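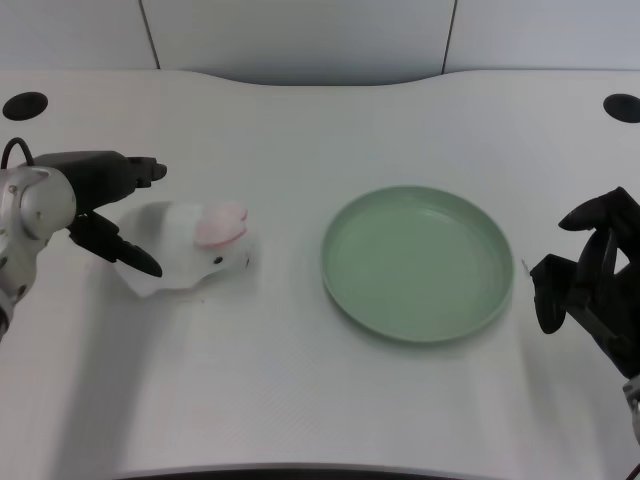 How do you get a dried-on food smell out of a plush toy without wrecking the fur?
Wipe it down with a cloth wrung out in cool water and a drop of dish soap, go over it again with plain water, then let it air dry all the way before anyone sleeps with it.

Plush & Stuffies > Care and Cleaning
Thread: Stuffie at the table, stuffie in the wash
243 replies, showing the latest page

skistik_mom
OK so my daughter's dinner guest is a stuffed otter named Ocampo and he gets his own plate. Every meal! I love it, she eats so much better when he "eats" too, but he now smells like spaghetti. I did the cloth and dish soap thing from the top of the thread and it helped a ton on his belly. His chin is still kind of crunchy. Do I just go in again or is it time for the washer?

Donnie MacLeish
Go in again! Chins always take me two rounds. Use a soft baby toothbrush and tiny circles, and brush the fur up while it's still damp so it doesn't dry flat. I've brought back a rabbit that had been face down in oatmeal since breakfast and he came out gorgeous.

vivitz77
Washer. Pillowcase, knot at the top, cold, gentle. I've done it for years with every animal in this house and they all still have their eyes.

Donnie MacLeish
vivitz77, I'd agree for a newer one with bean-free stuffing. An older one with a cardboard piece in the neck or a music box, no way. Squeeze him all over first and feel for anything hard.

vivitz77
Fair, squeeze first. But spot cleaning never gets the smell out of the middle, and spaghetti gets to the middle.

skistik_mom
Squeezed him. No hard bits, but the tag says surface wash only??

octavio_h
Tags say that on almost everything, so it doesn't tell you much. I still wouldn't start with the washer. Baking soda is so good for this — put him in a bag with a few spoonfuls, shake it like you're breading chicken, leave him overnight, then vacuum with a sock over the hose. My son thinks it's the best part of November, which is when all his animals get done.

turano_fan
Seconding the baking soda. Mine came out smelling like nothing at all, which was the goal. Took me two tries to get the powder out of the ears though.

vivitz77
See, the ears! Washer.

octavio_h
Ha, brush the ears first and you'll be fine.
— Octavio Huenchumán, 3,697 posts

lintpicker
Side question, what plate does Ocampo use? We do a plastic one for the bear, and I gave him a washcloth for a bib. The bib has saved me so much scrubbing.

skistik_mom
A bib! Why didn't I think of that. He has one of the small toddler plates with a rim, it lives in the drawer with hers. OK, doing the toothbrush tonight and the baking soda after he dries. She's sleeping with the backup penguin and is being very brave.

Donnie MacLeish
Make sure he's dry right through before the soda or you'll get paste. Prop him near a fan and turn him over at bedtime. Good luck to the penguin!

skistik_mom
7 a.m. update, the chin is SOFT. Still a little damp at the seam under his arm so the soda has to wait until after lunch.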